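October 29, 2021

The sock drawer is finished and I am so happy about it

I know, I know. It's a drawer. But if you've been reading since August you'll remember the state of things in this apartment (the dresser that wouldn't close, the bag of "winter stuff" that lived on a chair until it was winter again), and you'll understand why I was standing in my bedroom at seven this morning grinning at rows of socks.

It started with my friend Letay. She came over to borrow a scarf and I spent so long digging for one that she sat down on the floor and started matching socks while she waited. By the time I found the scarf she had a pile of singles as tall as her knee! She told me her rule, and I've been following it ever since: a single sock gets 2 laundry days to find its partner, and after that it goes in the rag bin. No mercy, not even for the good wool ones. I have broken it once, for a green one with foxes on it, and I'm not sorry.

After the socks I couldn't stop. T-shirts next, then sweaters, then the terrible drawer in the hallway with the batteries and the takeout menus. I found a gift card for Kastgate, which closed ages ago, and the spare key to a bike I sold. Also a whole unopened pack of Stikby labels, the kind you write on and peel off again, so of course everything got labeled that same night. Batteries. Tape. Candles. "Cords, known." "Cords, unknown." That last one is my favorite label in the house.

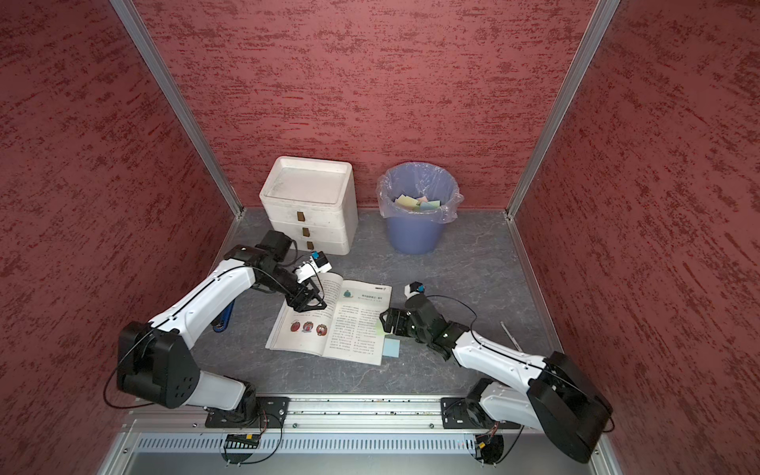

Three drawers and a wastebasket next to them.

I do think small drawers are the way to go if you're a stuffer like me. In a big deep one I just keep adding until it jams, and then I push harder. A shallow one fills up fast and I have to make a choice while I'm still in a decent mood. Kwame disagrees with me completely. He loves a big bin, everything tossed in, lid on, done, and I'll admit he can always find his keys and I can't, so take my advice with that in mind.

The other thing that made a huge difference was having somewhere to throw things away right there. I used to carry each dried-up pen to the kitchen, get distracted, make a snack, and come back an hour later having forgotten which drawer I was on. Now the trash comes with me from room to room and I get through a whole drawer before my tea goes cold. I did the bathroom cabinet that way in one evening! So many hotel shampoos. I don't even stay in hotels.

What's left is paper, and I've been putting it off. There's a box of it under my bed from when I worked at Tullico, plus every birthday card I've gotten since college, plus manuals for things I no longer own. The manuals will be easy. The cards I want to read through first, slowly, probably with the radio on, and I might keep more of them than I should. Letay says one shoebox. I'm hoping to talk her up to two.

If you have a good system for paper, please leave it in the comments, especially if it doesn't involve a scanner. And if anybody knows what has a round plug with a little notch in one side, I have the cord for it.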